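Subject: Re: [teleop-list] cloth into clear bins, how many demos before you give up?

Hi all,

Sorry for the slow answer, I had this half written in April and then we moved tables and everything went sideways. Quoting the original so people don't have to dig:

> We're trying to teach a two-arm setup to take pieces of fabric out of one bin and put them in another. Leader arms, one operator, wrist cameras plus one fixed view. We have a few hundred demos and the policy reaches for the bin just fine, then closes on nothing, or on the rim. Is this a data amount problem or a data kind problem? Also, has anyone tried guiding the arm by hand for this instead of using leaders? Our Potis arms have a pretty decent float mode and I'm tempted.
>
> Second question, smaller: do you let the operator redo a grasp inside an episode, or throw the episode out?

OK so, kind of problem, I'm nearly sure. We were in the exact same hole. We had 3000 episodes by the time somebody sat down and watched them back at double speed, and wow, was that an education. Every operator had worked out a private trick for the grasp. One came in flat and scooped against the wall. One pinched from straight above (my own habit, and I'd have sworn everybody did it that way). One always shoved the cloth into a corner first and then grabbed. All of these work when a person is driving! Average them together and you get an arm that hovers politely over the bin and then bites the rim, so yes, I recognize your symptom.

What we did was pick two grasps, write them down on one page, and make everybody practice them with the recording off. Then we collected again, in short blocks. I cap a block at 20 episodes, and after that you get up and walk around. Tired operators get jerky in the last few centimeters, which is exactly where you need them smooth. 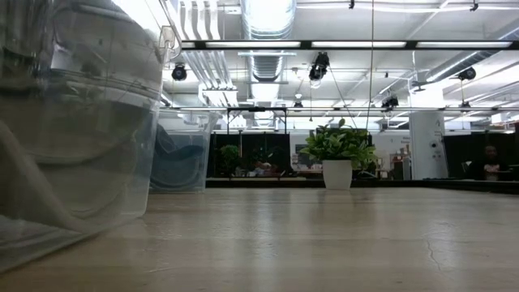
About float mode and guiding by hand. I love it for anything stiff. For pegs, lids, drawers, things that push back, you feel the contact in your own wrist and the demos come out lovely. For cloth I'd stay away, for two reasons. The first is dumb: your hands and forearms are in every camera view, and the policy gets to see them in training and never again afterward. You can record the joint motion, step back, and replay it to get clean video, and with a block of wood that's fine. With cloth you will never get the same heap twice, so the replay grabs air. The second is that cloth gives you next to nothing to feel anyway, so you lose the one big advantage of having your hand on the arm.

So I'd stick with the leaders. We're on the Waviten ones, the older version with the stiff trigger, and I'd kill for a lighter trigger, but they do the job. Turn your motion scaling down for the part inside the bin if your software allows it. We run it at half and nobody complains anymore.

Now, clear bins. I have opinions! Clear plastic is miserable for depth. Ours picks up smudges and reflections from the ceiling lights, and depth sensors will happily report the wall as being wherever they feel like it that minute. We quit feeding depth to the policy completely and went color only, and the rim collisions dropped a lot. Wiping the bins before every block sounds like a good idea and I'd argue against it. We did it for a while and got a policy that was great with spotless bins, and then a few fingerprints threw it off. Let them get a bit grubby. Same with where they sit on the table: move them a little between episodes, bring one in closer, let one partly hide the other from the fixed camera now and then. The wrist views have to earn their keep.

On redoing a grasp: keep it, please keep it! Those turned out to be our best data. We tag them so we can pull them out later, but an episode where the operator misses, backs up, and tries again teaches the arm what to do after a miss. The only ones I toss are where the operator stops dead for several seconds to think. Those long pauses are poison; the policy learns to freeze and then it stays frozen.

Smaller stuff while I'm at it. The Morkix recorder drops frames if you save to a network drive, so save local and copy later. And whoever maintains the Chmielewska scripts, the merge step still sorts episodes as text, so 10 lands ahead of 2 and your tags slide off the episodes they belong to. I lost an entire afternoon to that.

Could you post a couple of your failed rollouts, with the wrist view if you have it? I'd like to see where the fingers are right before they close. If they're tilted toward the wall I have another guess, but I'd want to look first.

Cheers from the folding table crowd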